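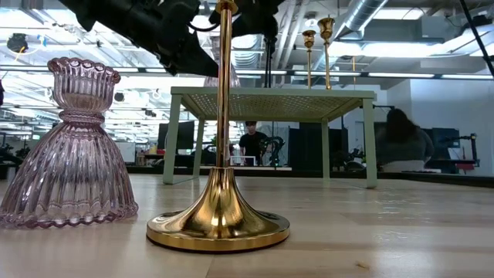
Opening slide: candlestick and ribbed pink glass

Speaker notes, storage networking session, Jun 11, 2019

Okay, hi everybody, come on in, there are seats down front. (Wait for the door to close. Check the clicker!)

So I'm going to talk about moving a storage network from one set of switches to another while people are still using it. We did this at Kovunness over the winter, and I've got plenty of opinions and a few scars. If you came for the talk on tape, that's next door.

Quick show of hands: who has a zoning config they're scared to open? Yep. Mine had 982 zones in it, and we only had 106 servers. I want you to sit with that for a second.

SLIDE 2, where we started

Two fabrics, A and B, like most of you have. The switches were old enough that we were buying spare optics secondhand. Arrays were fine, servers were mostly fine, and the bit in the middle was the worry. We wanted faster ports and we wanted to stay on Fibre Channel, and yes, I'll take the "why not just go Ethernet" question at the end, I promise.

SLIDE 3, cleaning up first

Go slow here, it's the part people write down.

We spent more than 65 days on cleanup before we touched any hardware. Dead aliases, zones for servers that got scrapped years ago, two different naming styles fighting each other. We wrote a little script called Farnent that pulled the logins off each switch every night and compared them to the zone list. If an adapter hadn't logged in for the whole stretch, it went on a list and we asked the owner. Most owners said "what's that?"

One warning, and say this loud: backup servers and cluster standby nodes can look dead when they're just quiet. We nearly deleted a standby at the Gornwood site. I still feel a bit sick thinking about it.

SLIDE 4, multipath

Before you pull fabric A, you have to know every host is happy on fabric B alone. I don't mean "it's cabled to both", I mean you checked the paths from the host. We found 20 hosts with only one live path. Bad optics, a wrong mask on the array, and one cable that went neatly into the cable manager and then stopped there, plugged into nothing. (Pause for laugh. If no laugh, move on.)

SLIDE 5, the cutover

Fabric A went in December, one rack at a time. Move the cable, watch the login, watch the path come back, then go to the next one. It's boring and it should be boring. We left it running for two weeks before starting on B, and I'd do that again even though my boss really wanted it done by the holidays.

What I'd change: set the port speeds by hand on the older adapters. We left them on auto and a couple kept bouncing. I lost a whole evening blaming the array.

SLIDE 6, after

Show the Savolainen dashboard here (that's our own monitoring page, tell them it's not for sale, someone always asks). Point at the error counters, and skip the latency graph if we're running short.

Then questions. Repeat each one into the mic! Ethernet question goes first if that hand is still up.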